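How to Store Dried Beans and Seeds at Home

Dried beans, lentils and seeds keep for a long time if you store them properly. Most of the trouble people have with them comes from thin bags, damp cupboards and losing track of what was bought when. The method on this page takes an hour or so for an average kitchen and needs very little equipment.

What you need

Glass jars with tight lids, in a couple of sizes
A wide funnel
A roll of masking tape and a marker
A baking sheet
A cool, dark shelf

Jars do not have to match. I use Dewulf canning jars for most things and old pasta sauce jars for the rest. If a jar still smells of what was in it, leave it open in the sun for an afternoon or use it for something else.

Step 1. Get everything out

Empty the shelf, the back of the cupboard and any box where packets have piled up. Put it all on one table. You will probably find two or three open bags of the same thing, and you want to know that before you start filling jars.

Keep the original packets until the end. The product name, the best-by date and the cooking time are usually printed on them, and you will want to copy some of that down.

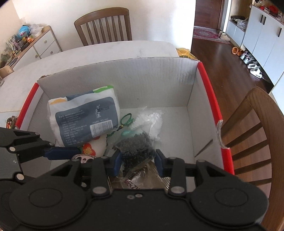
Step 2. Check before you pour

Tip each bag onto the baking sheet and spread it into a single layer. Look for small stones, broken pieces, and anything shriveled or a different color from the rest. Pick those out.

Look for insects too. Pinholes in beans, fine webbing, or dust at the bottom of the bag all mean the bag should go in the trash. Tie it up first and take it outside. Do not try to save half of it.

Smell oily seeds such as sesame, flax and sunflower. If they smell like old paint or crayons they have gone rancid. Beans do not go rancid in the same way, but very old ones stay hard however long you cook them.

Step 3. Freeze anything you are unsure about

If a bag looks clean but came from a bulk bin or sat open for a while, seal it in a freezer bag and freeze it for 3 full days. This takes care of most eggs and larvae. Let the bag come back to room temperature before you open it, or water will condense on the contents and you will be storing them damp.

Anything meant for planting should skip the freezer unless you know it is fully dry. Moisture inside a seed can kill it when it freezes.

Step 4. Fill the jars

Wash the jars and dry them completely. An hour upside down on a towel is not enough. Stand them right side up overnight, or put them in a warm oven (200 degrees F, lids off) for ten minutes and let them cool.

Fill to just below the neck and tap the jar on the counter so the contents settle. A jar that holds 1,000 ml takes a little under 900 grams of most beans. Small seeds pack tighter, so use a smaller jar for them.

Do not pour a new bag on top of an old one. Finish the old jar first, or put the older beans in a small jar at the front.

Step 5. Store them in the right place

A low cupboard on an outside wall is usually good in winter and poor in a wet spring. The shelf over the stove is bad all year. Light fades colored beans and speeds up staling in seeds, so if your only free shelf is an open one, stand the jars in a box. 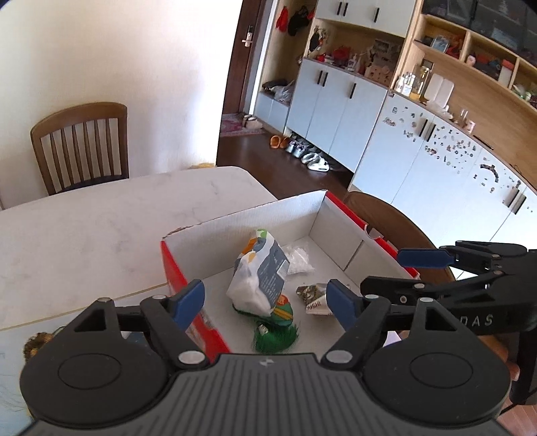
LABELS AND DATES

Write on masking tape, not on the lid. Lids get swapped. Put the name of the bean or seed, the month you filled the jar (October is enough, no need for the day) and the soaking time if it needs one.

If the packet is in a language you don't read, cut out the front panel and tape it to the jar. You will need it to buy the same thing again.

HOW LONG THEY KEEP

Dried beans and chickpeas: two years for good texture, longer if you don't mind extra cooking
Split peas and lentils: one to two years
Sesame and sunflower seeds: six months on the shelf, a year in the refrigerator
Flax seed, whole: one year

COMMON PROBLEMS

Fog on the inside of the glass. The contents went in damp. Spread them on the baking sheet in a dry room for a day and refill a clean jar.

Beans won't soften. Add a quarter teaspoon of baking soda per pound to the soaking water, then drain and rinse before cooking.

Lid stuck. Run hot water over the lid for a minute and try again with a rubber glove.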